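The woman who folds Workardale's trousers

She would rather I didn't use her name. Her sister doesn't know she gets paid for this, and there is a family history of shirts left on floors.

For 32 hours a week she works in the back of Cavby, the secondhand clothing shop on the main street in Workardale, where the donations come in by the bag and go out, with luck, on a shelf. Her title is floor associate. What she does is fold. She has been at it for six years, and before that she folded at a hotel in Clukbridge, where it was all sheets and she had, she says, "no room to grow."

We meet in the sorting room before the shop opens. She has made coffee and then hidden it on a windowsill well away from the merchandise, so for most of the morning we don't drink it.

I ask what people get wrong. She takes a while to answer, and I get the sense she is choosing from a long list.

"They start in the air," she says. "They hold the pants up under their chin like they're at a county fair and they've won them. Then they fold whatever shape they've got. Put them down. You have a table. Use the table."

The table matters a great deal to her. She tried working at the shop's old counter, which had a glass top, and found the cloth slid. She tried a bed at home and calls it "like folding on a pudding." Wood is best, at hip height, wiped before you begin. She wipes it while telling me this, though I watched her wipe it when I came in.

Trousers make up the bulk of the work and she has strong feelings about them. Jeans are easy. "Jeans want to be folded. You could drop a pair down the stairs and it would be halfway there." Dress pants have a crease that tells you where to go. Her trouble is with everything in between, the soft cotton casual pant that comes in every shade of oatmeal and keeps no memory of ever having been ironed.

"Stone, sand, khaki, putty," she says. "I had a man in October ask me for 'mushroom.' I showed him four pairs and he said none of them were mushroom. I said sir, what kind of mushroom."

I ask her to talk me through it, and she does, slowly, as if I might be asked to leave the room and do it alone. Lay them down. Get the waistband flat first, and check it hasn't rolled, as the lining likes to creep out and sit there looking like part of the design. Smooth away from the waist toward the hems with the side of your hand. Don't pull. Pockets get a flat palm, and if there's a lump in one you stop and find out what it is.

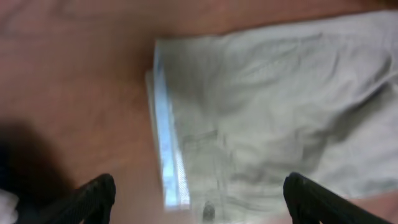
"The wrinkles you can push out, you push out," she says. "The ones you can't, you leave. I'm not a miracle. Somebody is going to buy these and sit down in them in the car."

Then one leg over the other, seat tucked in so it doesn't stick out like a fin, and up in thirds. Halves are for people with deep shelves. The shop's shelves came from a shoe store that closed and are not deep.

She is fond of linings. It is the one place, she says, where a dull pair of pants is allowed to have any fun, and she has seen stripes, fish, small anchors, and on one very sober gray pair a repeating pattern of lemons. She always turns the waistband back a half inch on the shelf so that customers can see. The manager turns it in again. This has been going on for some time and neither of them has brought it up.

There was a folding board for a while, a hinged plastic thing from a company called Orbán, which promised identical results in seconds. It gave identical results. She used it for one afternoon and it now holds up the short leg of the steam table.

"It did shirts fine," she says, with the air of someone being generous about an ex.

By her own estimate she handles more than 3,000 pairs a year. I wonder whether she folds at home, and she looks at me with real pity.

"I have a chair," she says. "Everything goes on the chair."

The coffee by then was cold. She drank hers anyway, standing over by the window, and asked whether I'd always kept my scarf in my bag like that, or if something had happened to it.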